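Handover cell (arm and hand)

From the Harside bench wiki. Main author: Eirini Katsaros. Edits welcome, but please read the whole entry first!

A handover cell is a small robot setup in which an arm with a fingered hand passes things to a person, or takes them back, across an ordinary desk. This entry covers ours, which everybody calls Jedine after the project that paid for it. I've looked after Jedine long enough to have opinions, and they're in here along with the facts. If you want the neutral version, the Aranda binder has the wiring drawings.

Layout

The arm stands at one side of two desks pushed together. The person sits on the far side, facing it, close enough to reach the hand without leaning. I like the elbow of the arm a little high, so that the hand comes in at chest height and the person can see all the fingers. We had it lower for the first few months and people kept grabbing the wrist instead of the object.

The laptop goes on the person's side (keyboard toward them, so whoever is sitting there can pause the program), and the pendant stays on the other desk on its own power adapter. Keep both off the seam between the desks. The desks drift apart over a week and things start to tilt.

Cables

Most of what goes wrong with Jedine is cable. The hand's cable runs along the outside of the arm, and it needs slack at every joint that turns. Too little and it pulls at the connector when the wrist rolls over; too much and it hangs down and catches on whatever is on the desk. My way of doing it is slow but it works. I jog each joint to both ends of its travel with the speed at 16 percent, one joint at a time, and watch the cable the whole way. Then I tie it, then I do it all again, and usually I cut two of the ties and start over.

Every adapter gets a strip of yellow label tape with the name of the thing it feeds. Same for cases and boxes. Please don't unplug anything that has no label, come and ask me.

Setting the grip

The hand comes from Flolten with a grip force setting that runs from 0 to 100. The number isn't newtons, it's only a share of whatever the motors can do, so don't compare it with another hand. For a box-shaped object I start at 21 and go up in small steps until I can tug the thing gently and it stays put. Soft packaging needs less, and anything glossy needs more than you'd think.

Release is harder than grip. The hand is supposed to feel the person's pull and open. Set the threshold too low and it lets go when somebody brushes against the object; set it too high and you get a tug of war, and people hate that (I've seen grown engineers say "please" to it). I tune this with a real person in the chair, both hands on the object, and I ask them to take it the way they'd take it from a friend.

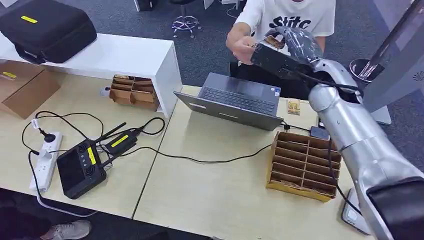
Marek disagrees with me on the threshold and has asked for his view to go in. He says a fixed value is a waste of everybody's afternoon, that it should be zeroed again after each pickup with the object's weight already in the hand, and that half of my tug of war trouble came from skipping that. I've tried it his way since August and, well, he has a point with the heavier objects. With light ones I can't feel any difference. Do the zeroing if you have time, and write in the log which way you did it, please.

Routine care

Wipe the fingers with a barely damp cloth, no solvent, and look at the fingertips while you're there. Scuffs on the outside of the hand are fine. A fingertip that has gone shiny on the pad isn't, and should be swapped before the next session. Check the bolts at the wrist flange by hand first and then with the torque key from the top drawer.

Flolten wants the finger tendons looked at every 2000 grips. The counter is on the second page of the pendant menu, and it resets if you update the firmware, so copy the old number into the log before you update! I forgot once and we had to guess.

Spare screws, ties and fingertips live in the cardboard organizer trays. One size to a compartment. If you use the last of something, leave the compartment empty and stick a note in it.

Known faults

Finger three sometimes reports a stall at start-up. Power the hand off, open the finger all the way by hand, power on again. If it does it twice in one morning, stop and tell me.

The pendant loses its connection when its adapter is knocked. Push the plug home, wait for the screen to come back and home the arm before you run anything.

The wrist creaks at slow speed. Flolten's support people told us to leave it alone and I have, though I don't enjoy it.

See also: Pendant menus; Fingertip swap; Aranda binder (index)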